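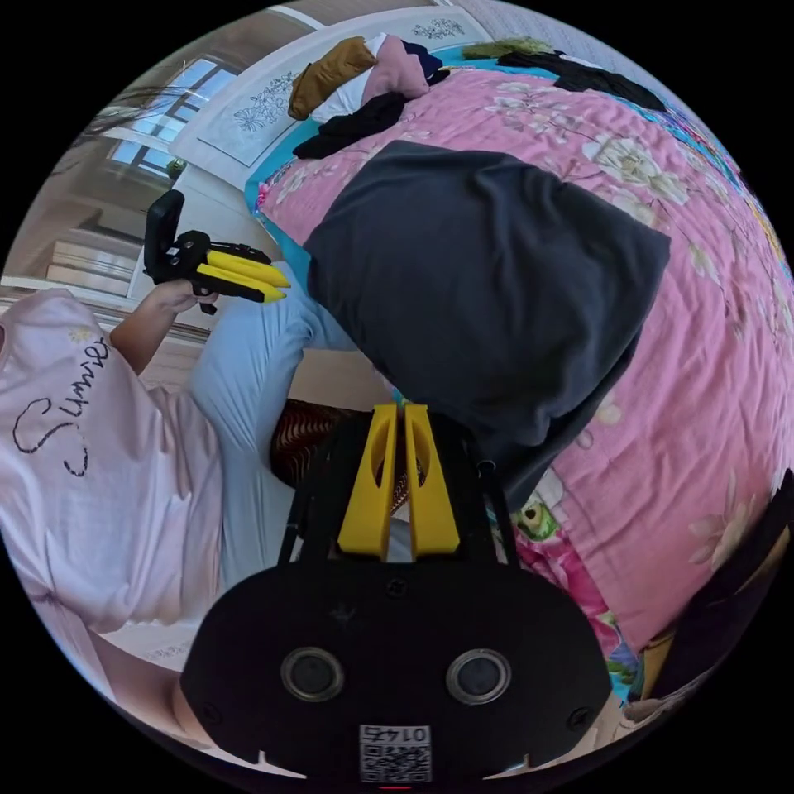 Consignment terms for handwoven wall pieces at a small gallery

Posted in Craft and Gallery Practice by Vevetti

Our weaving studio has been invited to place 5 flat-weave wall pieces with a rural gallery beginning in April. The proposed agreement gives no consignment period and does not state who pays for return shipping. The largest piece is priced at $400. We would appreciate guidance on which terms should be settled in writing before delivery.

Rathnayake Textile Studio

The agreement should name a fixed period. Our studio accepts 4 months, after which unsold work is returned or a new term is signed. It should also state the retail price of each piece, the commission, the date on which payment is due after a sale, and the party responsible for loss or damage while the work is on the premises. Return shipping is commonly paid by the gallery when the artist has paid for delivery, but practice varies and the matter should be written down. Please attach a signed inventory with dimensions and a note on the condition of each piece.

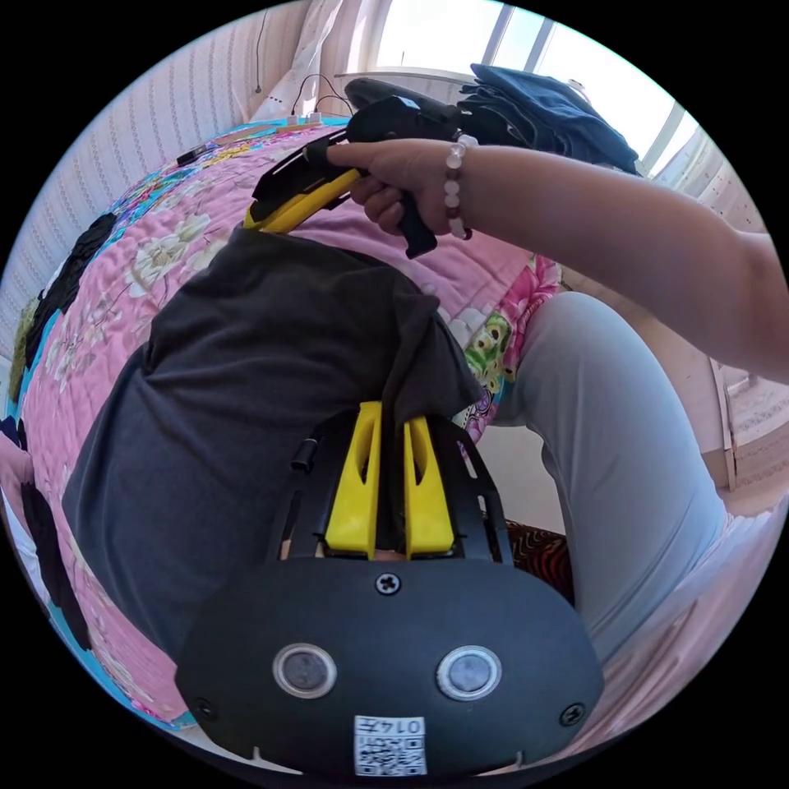

Black housing with two yellow fingers and a sticker reading 0147.

Ninov

Agree with the above. Ask about discounts too. One gallery took 10 percent off our work for a regular client and deducted it from our share.

Zolum Weavers

We have never used a written contract and have had no difficulty in 3 seasons. A telephone call is usually sufficient. Please remember to supply hanging rods, as many galleries do not keep them.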